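Plever (robot kit)

Plever is a two-arm tabletop robot kit sold by Lidora for teaching and testing handling tasks in kitchens, labs and classrooms. The kit is sold as a set of arms, grippers, a head camera and control software. It replaced an earlier single-arm kit, the Clarnero, which is no longer sold but still receives software fixes.

Contents

The standard kit holds two arms, each with a parallel gripper, along with a power supply, cables, clamps and a printed setup guide. A table is not included. Lidora recommends a flat, light-colored top and a plain wall behind it, as the vision software has trouble with busy backgrounds. A laptop is needed to run the system and must be bought separately.

The grippers come with metal fingers. Soft finger sleeves are sold as an extra in packs of 4. The arms can be mounted on the table edge or on floor stands placed at either side. Stand mounting leaves more of the tabletop free but takes longer to align.

Operation

Tasks are taught by demonstration. The user guides the arms through a job several times, and the software builds a motion plan from the recordings. Lidora advises at least 20 recordings for a simple pick-and-place task and more for anything involving soft objects or lids. Recordings can be trimmed, labeled and deleted from the laptop. Training is done on the user's own machine or through Goodwin, a paid online service that is billed by the month.

Food tasks

A food handling package was added in May as a free download. It contains starter recordings for plating, sorting and pouring dry goods. The steamed bun task is the best known of these and is often used to compare grip settings, as the buns are soft and mark easily. The buns have to be taken out of a steamer tray one at a time and set on a plate.

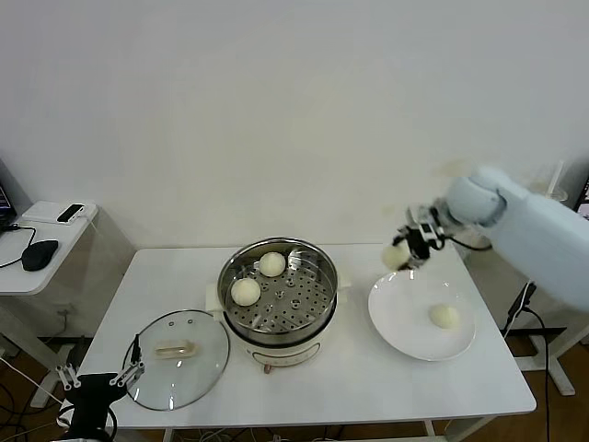 Bun transfer with a steamer and plate. The lid lies on the table at left.

Grip force is set on a scale in the software. The default setting is meant for hard plastic parts and is too high for bread or dough. The package guide suggests starting at the lowest setting and moving up one step at a time until the object no longer slips. Users are told to let cookware cool before a session. The arms are not sealed against steam, and the warranty does not cover water damage.

Food that has been touched by the standard fingers should not be eaten. Lidora does not sell a food-safe version.

Versions

The kit is offered in 3 versions. The basic version has no wrist sensors and is aimed at schools. The standard version adds wrist sensors and the head camera mount. The long-reach version has a longer forearm on both arms, with a lower weight limit as a result. Each arm of the standard version can lift 700 grams, gripper not included.

Reception

Reviews have been mixed. The setup guide and the quality of the recording software have been praised, and several reviewers found the kit easier to calibrate than the Clarnero. Common complaints concern the external cables, which need to be tied back by hand, and the cost of Goodwin for classes that train often. The basic version has been criticized for poor results with soft objects.

See also

Clarnero
Goodwin (training service)
Parallel gripper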